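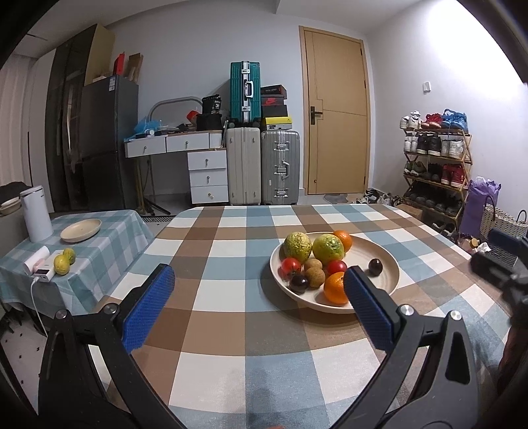 Slide 4: soft fruit, two sets of pads

Right, so on to the bit I was looking forward to! Same hand-held gripper all through, same curved black fingers, and we only swapped the tips. The blue textured pads you've got up there are the Zerden ones. The other set, from Pirkorton, is smooth (pass the bag round now, don't forget).

Say the numbers slowly: 113 picks per set, out of one mixed bowl. Tomatoes and plums were the ones I worried about, and with the smooth pads I dropped 7 plums. With the textured ones, none, though Lai-ching found faint marks on two of the tomatoes afterwards.

Big citrus: you need the fingers nearly wide open, so come in from above and go slowly. Feng-yi wants to try longer fingers and I think she's right.

Ask if anyone's used textured pads on peaches. Then over to Wagner for the wrist camera.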